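We use cookies to remember your reading preferences. Accept all | Manage

Last updated: Oct 18, 2023
Reading time: 3 minutes

3. Where the loaf is put

Historians of bread have been generous to the oven and the mill. They have been much less generous to the hours, and sometimes days, that a loaf spends sitting about the house waiting to be eaten. This section takes up that neglected stretch of its life, using the household papers of Muston and Garbridge and the diaries kept for us by 50 present-day households in the same two towns.

The early evidence is thin and mostly bad-tempered. The Garbridge inventory of 1769 lists a bread ark, a lid "not belonging to it" and a cupboard that the clerk calls "the other place". We have found no earlier mention of the other place, though it comes up again in the letters of the next generation, usually when something has gone missing from it. Bread arks were large, heavy and hard to move, and the family seems to have solved the problem of where to keep the bread by leaving it wherever the ark happened to be. When the ark was sold, the letters go into a decline.

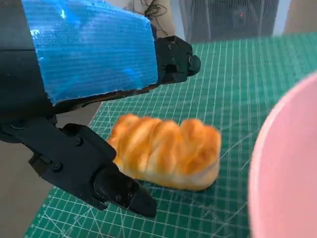 The Muston papers are more orderly, or at least were written by people who wished to seem so. Here bread has a fixed place on a named shelf, and the household rules forbid anyone to put anything else there. The same rules were copied out afresh every April, with the list of forbidden things growing each time: candles, gloves, a saddle strap, seed potatoes, "any animal". We take the view that a rule against keeping animals on the bread shelf is good evidence of an animal on the bread shelf.

By the time shop catalogues appear, the shelf has become something to be bought. The Plattner catalogue, which served both towns, offers bread bins in 3 sizes and describes all of them as "ample". Its later issues turn to open racks, praised for letting air pass freely, a quality the earlier issues had treated as a menace. The firm did not mention its change of mind. Customers who had bought the closed bin were offered a rack to stand beside it. 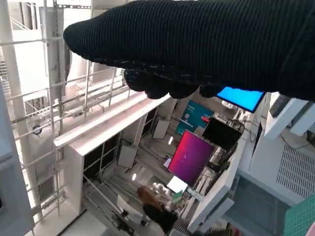 Figure 1. Thin horizontal rails and upright posts in white metal.

The move from closed to open storage is often told as a story about health, with fresh air driving out the mould. Our diaries suggest something plainer. An open shelf can be seen from the door, and people put things down on the first flat surface they see. Diary keepers who owned a bread bin used it faithfully for the first week and then wrote, in tones of mild surprise, that the bread was on top of it. Several blamed the lid. One blamed the bread.

Shape matters too. Bins were sized for the tin loaf, and anything longer, rounder or plaited has to live elsewhere. The Prasari bakery in Muston lent us its order books up to the year 2000, and these show a steady demand for loaves that no Plattner bin could have held. The diaries record the results: loaves on hobs, on windowsills, across the tops of toasters, and in one case in a hat box, where it is said to have kept very well. 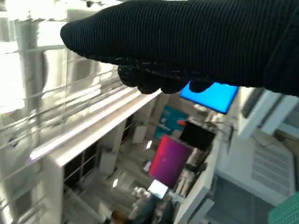

Figure 2. Silver wire rack, thin parallel rods.

We asked each household at the end of the study to name the proper place for bread. Almost all gave an answer at once. When we compared these answers with the diaries, the proper place was the place least often used, and in Garbridge two members of the same household named different cupboards and had to be asked to finish the discussion after we had left.

The term "bread storage" may therefore be too grand for what we are studying. In the next section we use "resting place" instead, with apologies to readers who find it gloomy, and turn to the related question of the butter.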